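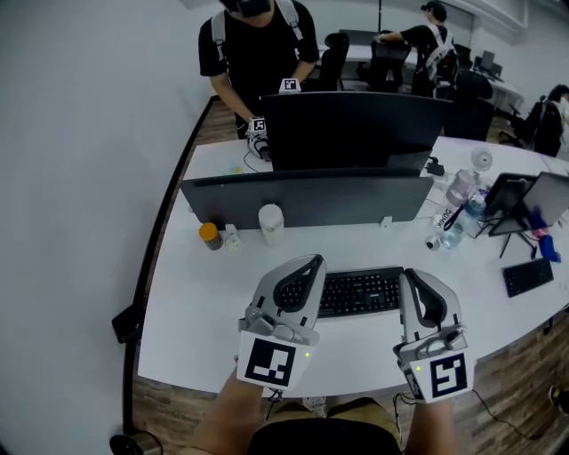
Chapter 3
Names on the Wall: Deciding Who Is Remembered

Learning aims

When you have worked through this chapter you should be able to:
explain how a list of names for a memorial is put together
describe the main kinds of record used to check such a list
give two arguments for, and two against, adding names after a memorial has been unveiled
write a short, fair account of a dispute over a local memorial

Key words: memorial, roll, unveiling, next of kin, inquest, parish register, addendum panel

The Premden reservoir memorial

In the July after the Premden dam gave way, the town of Allholm put up a stone wall beside the river bridge. It carried 133 names in four columns, in alphabetical order, with no ages and no trades. The mayor read them aloud, the band played, and most of the people who had come walked home along the bank. The wall was meant to settle the matter of who had died. For two generations it did.

The list had been taken from the inquest papers. An inquest needs a body, or at least a witness willing to swear that a person was in a certain place at a certain time. The families who lived in Allholm could provide one or the other. The labourers' camp at Altach, a mile below the dam, was another matter. Men there were hired by the week and paid in cash. Many had given the foreman only a first name, and when the camp was washed away the pay books went with it.

Nadine Issa first heard about the camp from her grandmother, who had cooked there as a girl. As a student she began to look for the missing men, using steamship lists, letters kept by families abroad and the account book of a shop called Moussa, where labourers had bought tobacco and boots on credit. The shopkeeper had ruled a line under certain accounts and written "lost, water" beside them. Issa thought these men should be on the wall.

The town council was less sure. Florence Dhillon, then its clerk, wrote that an unpaid account did not prove a death, and that a man might have had good reason to leave without settling his debts. She also worried about the families already named. Some of them visited the wall every year and did not want it altered. Others wrote in to support the change. The letters on both sides are kept in the town archive and several are printed at the end of this chapter.

In the end the council agreed to add a name if it could be found in two separate sources, one of them written within a year of the flood. A smaller panel was fixed to the left of the wall. Leen Hijazi, whose great-uncle is named on it, told a local paper that she was glad to see him there but would have liked him to be "in with the rest". Jarrah Kerslake, a stonemason who had worked on the panel, pointed out that there was no room left on the original stone without cutting the whole of it again.

What this case shows

A memorial looks like a plain statement of fact, but every name on it has been through some kind of test. At Allholm the first test was set by a coroner for legal reasons. It was then borrowed for a different purpose, and it worked against people who had moved often and left few papers. The second test was set by a council that was trying to be fair to the dead and to the living at once.

You will meet the same difficulty in other places. Mirta Palma's study of memorial rolls, discussed in section 3.2, looked at 1,015 names on mining and flood memorials and compared them with burial records. She found spelling mistakes, people listed twice under different names, and a few who had been alive and well at the unveiling. Section 3.3 deals with addendum panels, and section 3.4 with the yearly ceremony and the question of who reads the names.

Before you read on

Find a memorial within walking distance of your home or school. Copy down the names, or the first column if there are many, and note the order they are in. Write a paragraph saying what the memorial tells you about each person and what it leaves out. Keep your notes, as you will need them for the task at the end of section 3.2.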